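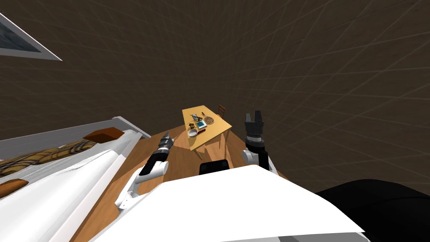

The simulated bedroom, seen from the robot's side, with both grippers raised and the table beyond.

Open afternoon at Flollstead: the simulation room

We opened the Flollstead workshop to visitors for an afternoon in April. Over the course of it 176 people came through, more than we had chairs for. Most of them wanted to see the simulation room, so this page is mainly about that. Doors opened at 2 pm and the last group left a little after six.

The room in the picture exists only on the computer. It is one of 19 home layouts built by the Mahasneh project for trying out two-armed robots before any real furniture is involved. This one has a bed with a checked blanket, a wooden table and a chair, and a plank floor. The robot is white, with black sections towards the ends of its arms and a two-fingered gripper on each.

The task set for the afternoon was clearing the table. There is a white bowl on it, a racket, and several smaller things close together in the middle. Visitors picked an item from a printed card and the operator entered it as the next job. The bowl was the most popular choice by a long way, with the racket second.

The view tilts with the robot's body, which a few people found hard to follow at first. Wissam Daher, who ran the session, kept a floor plan of the room on a second screen and pointed out where the bed and the table were each time the view changed.

Groups were kept to 12 so that everyone could see. Each demonstration took a quarter of an hour, including questions. The most common question was how many times a job is run before it is tried on a real machine. For table clearing the answer is over 2000, with the objects moved to new places each time.

Several visitors asked about the walls. The brown colour and the faint grid of lines belong to this layout. Other layouts have plain walls, and a couple have wallpaper.

Younger visitors had a go at placing objects themselves from a laptop by the door. Their arrangements have been saved and will be added to the test list at Bravberg, where the next stage of the work is being done.

Tea and the parts display were in the front room, courtesy of Ziststead. The gripper parts on the display table could be handled, and all of them came back.

The next open afternoon will be in the autumn. Places in the simulation room will be booked by time slot, and the list will go up on the workshop noticeboard and on this site.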